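Student team automates a sandwich line with toy ingredients

A final-year group at Lancombe College has built a small assembly cell that picks toy food slices from upright holders and stacks them in order. The project, named Neltaline, is the group's entry for this year's Sokdale student automation competition.

The arm works from a fixed sequence of 14 steps. Entrants have a budget limit of £2000, and each run must finish within 135 seconds. Teams of up to five may enter.

"Picking a slice that stands on edge is harder than picking one lying flat," said team leader Yhon Bermúdez. "The angle of approach matters more than speed." The students rewrote the approach path twice — the first version knocked slices over before the fingers closed. 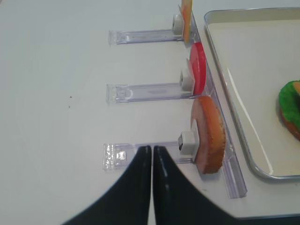 LANCOMBE, November — Clear holders with white clips keep the round slices on edge, lined up along a transparent rail beside a shallow metal tray. Judging takes place at the Wattimena Hall, starting at 10 am.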